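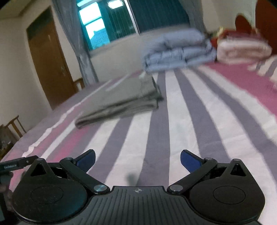

Page 2 of 2

fisent_owner wrote:
Budget for the Saturday bed-and-clothes sessions is $2,112. I want a second pair of Giline grippers out of that. Folded stuff on a striped sheet is the job for now.

Kolbrún Kirkegaard wrote:
I'd hold off. Spare finger pads are $111 a set and you'll need those first.

tallowbrook wrote:
Disagree. One pair down means everybody goes home. Pads can wait until December.

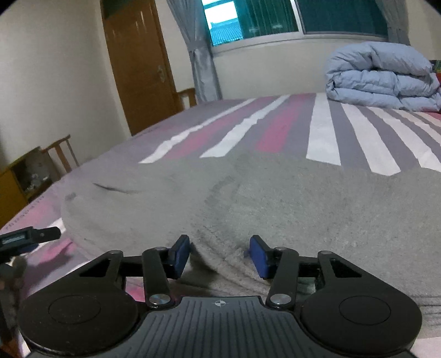

Re: Pads or a second pair?

Abrehet Derese wrote:
Grey fabric that size bunches up, so allow more time per fold. Bellton quoted me $159 for a carry case – skip it, a padded tool bag does the same job.

Kolbrún Kirkegaard wrote:
Agree on the case. Still say pads.

fisent_owner wrote:
Pads first, then. I'll ask Bellton for a price on one gripper.

Related threads
Meireles chargers – worth it?
Labour costs for home sessions
Used grippers wanted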